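How to budget for spare gripper fingers

Price the fingers as consumables, separate from the arm.

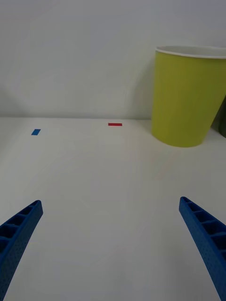

1. Count the wear parts
A ribbed blue finger pair is one line in the budget. List each pair under its own part number, with left and right noted.

2. Set the stock level
Hold 2 spare pairs per arm. Delivery from Brametti takes 15 working days, so reorder when the first spare is fitted.

3. Enter the cost
Allow about £340 per arm per year, fixings included. Keep cups, blocks and other test items on a separate code.

4. Get sign-off
Send the sheet to Grażyna Szczepańska before the June order closes.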